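Search the manual Enter keyword or fault code Go
Filed under: Pipetting cell > Tool pick-up > Faults and recovery
Last updated: Apr 8, 2021

7.4 Fault 21: Pipette not seated after pick-up

Applies to the Lornero bench arm with wrist camera and the Urivel control software, running the single-channel pipetting routine.

Fault 21 is raised when the arm has closed on the pipette and begun to lift, but the finger rest has not come clear of the stand bar. The arm stops with the gripper closed. The stand may be tilted or dragged towards the arm, and the plunger may be partly pressed.

CAUTION: Do not press Resume. Resume restarts the lift from the point where it stopped, and the full lifting force is applied to the bar straight away. In January, at the Gerndale site, a stand was pulled over in this way and the shaft of the pipette was bent.

CAUTION: The gripper stays closed when the emergency stop is pressed. Support the pipette by hand before opening the gripper. Keep fingers away from the tip ejector.

7.4.1 Making the cell safe

1. Press Hold on the pendant. If the arm does not stop, press the emergency stop.
2. Turn the key switch to Manual and remove the key.
3. Check whether a tip is fitted. If it is, place a waste tray under it.
4. Hold the pipette by the handle, below the finger rest.
5. Open the gripper from the Manual page using the slow setting.
6. Jog the arm straight back, away from the stand, until the gripper is clear of the plunger.
7. Hang the pipette back on the bar by its finger rest.

Note: If the pipette has been dropped or bent, take it out of use and fit the spare. A bent shaft will pass the seating check and still give wrong volumes.

7.4.2 Checking the stand

The taught position assumes that both legs are flat on the bench mat and that the pipette hangs freely. Most cases of Fault 21 come from a stand that has been moved during cleaning.

1. Press down lightly on each leg. Neither foot should rock.
2. Check that both ends of the bar are fully home in the tops of the legs. Try to turn the bar by hand. If it turns, refit it.
3. Remove any other pipettes from the bar. The routine is taught for one.
4. Check that the finger rest sits fully over the bar and that the pipette is nearer the right leg.
5. Check that the end of the shaft is clear of the mat. If it touches, the finger rest is lifted off the bar and the height reading will be wrong.
6. Move the arm to the View position and look at the wrist camera picture on the pendant.

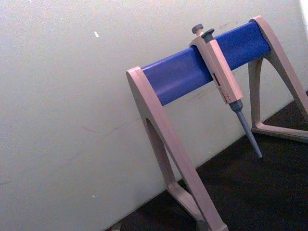 7. Select Compare. The software gives a match score from 0 to 1000. A score below 400 means that the stand must be taught again (see 7.4.3).
8. If the score is 400 or higher, go to 7.4.4.

Note: The camera is set at an angle to the bench. A slope in the picture is normal and must not be corrected by turning the stand.

7.4.3 Teaching the stand again

1. Open Set-up, then Stands, and choose the stand in use.
2. Enter the service code 1336.
3. Jog the arm until the gripper pads are level with the middle of the handle. The pads must not touch the plunger button or the tip ejector.
4. Close the gripper at the slow setting.
5. Raise the arm by 10 mm. The finger rest should leave the bar without moving it.
6. If the bar moves, lower the arm, open the gripper and repeat from step 3.
7. Save the position. The old position is overwritten.

7.4.4 Returning to automatic running

1. Run the pick-up test at slow speed with no tip fitted.
2. Clear Fault 21 from the fault list. It does not clear itself.
3. Refit the key and select Automatic.
4. Start the routine from the beginning. Plates in progress when the fault was raised must be discarded.

If the fault comes back after teaching, save the fault log and send it to Volkan Toprak at Urivel support with the match score and the stand number. Leave the cell in Manual until a reply is received.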